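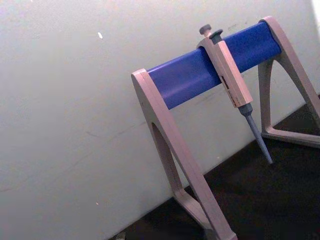

Pipette on its stand at the Drovbridge open day, Tremomton. Photo: Kadrić

Last updated: October, 4:15 p.m.

FOR IMMEDIATE RELEASE

Kadrić opens Drovbridge lab to visitors, shows robot doing bench work

TREMOMTON – Kadrić opened the doors of its Drovbridge test lab this month for a public open day, the first since the lab moved over from Inville. Doors at 10 a.m., last group out a little before 4. In all 715 people came through, in groups, with a robot working at the bench the whole day apart from a lunch stop.

The job on show was a plain one. Go to the stand, take the pipette by the handle, lift it clear of the bar, carry it over, bring it back, hang it up again. Then the same thing over. People who work in labs do this all day without thinking about it. For a robot it is fussy work. The hook on the handle has to clear the bar before anything moves sideways, and going back it has to come down over the bar at the right angle or the pipette swings.

"We could have picked something flashier," said Arnar Vídalín, who runs the Drovbridge lab. "But the people we build for have a pipette in their hand from morning to night. They wanted to see it get on and off the stand. So that's what we ran."

The pipettes used are ordinary manual ones, same as you would find in a school or hospital lab. No special grips added, no changes to the stand. Kadrić says this was a condition set at the start of the project – if a lab has to buy new tools before the robot can help, most labs won't bother.

Each demonstration ran 60 minutes, including questions. First a short talk, then the bench, then visitors could step up to the second station and guide the arm by hand with a staff member next to them. The hand-guiding station had the longest line by far and was kept open past the posted time. Two school groups from Inville came in the morning and asked for the slow-motion run twice.

Results from the day: 76 full cycles in front of visitors, pick up to hang up. Three were stopped by staff, all in the morning session. In each case the handle was gripped too low and the operator reset the arm and started agian. Vídalín said the team left the stops in view on purpose and talked visitors through them.

"Somebody asked me if it was embarassing. No. You learn where the grip goes," he said.

Before the open day the same routine had been run 2,000 times at Drovbridge over the summer, mostly overnight. That work covered picking up and hanging up only. Drawing and dispensing liquid was not part of the demonstration and Kadrić is not announcing a date for it. Changing tips is next on the list. Work on that has started, small scale.

Kadrić plans a second open day in spring. Same building, likely more sessions, smaller groups. Labs and schools wanting a private visit before then can write to the Drovbridge front desk. Please give group size and ages. Under-14s need an adult with them. Parking is behind the building, enter from the Inville side – the front lot is for deliveries.

About Kadrić
Kadrić makes automation for small and mid-size laboratories. Offices in Tremomton, test lab at Drovbridge.

Press contact: Drovbridge front desk, Tremomton. Interviews with Arnar Vídalín on request, mornings are best.

Comments (4)

benchrat
Went at 11 with my daughter. We saw one of the stops. Guy running it explained what went wrong in normal words, appreciated that. Line for the hand station was way too long though

Marlene T.
Is the spring one going to need tickets? We drove over from Inville and waited outside quite a while.

Kadrić Press
@Marlene T. Free timed tickets in spring, yes. Sorry about the wait.

oldlabhand
Call me when it does the tips. That's the part that wrecks my thumb.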